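The old desktop, finally opened up

Posted 07/02/2018

I've been meaning to write up the PC rebuild since November, so here goes before I forget which cable went where!

It's a plain black tower I got through Malcolm Pilkington at work, who was clearing out his loft and only wanted 27 quid for it. I'd been running it as it came for ages (noisy, slow, full of someone else's holiday photos) and kept promising myself I'd have the side off. I do like working with the case lying flat. You can get at the board properly and dropped screws don't vanish under the power supply.
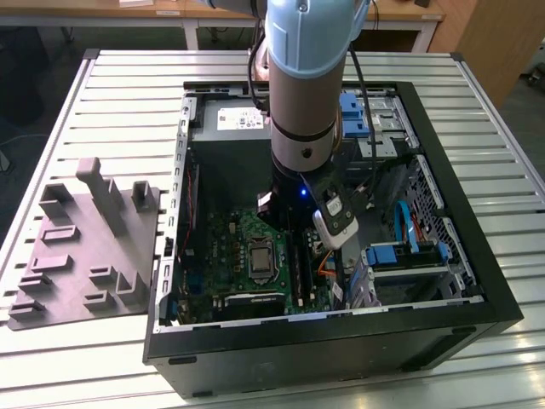
Drives first, then. I love a coloured plastic latch, I really do, because it saves so much faffing about with a screwdriver, and whoever thought of making them bright blue deserves a pint. Memory I find fiddlier. I always think I'm going to snap something when I push down, and the click makes me jump every time.

I left the processor alone. The thermal paste I ordered from Ellolent still hasn't turned up after 11 days, so that'll have to be another evening. Next job is tidying the cables, and I've got 13 velcro ties waiting in the drawer for it.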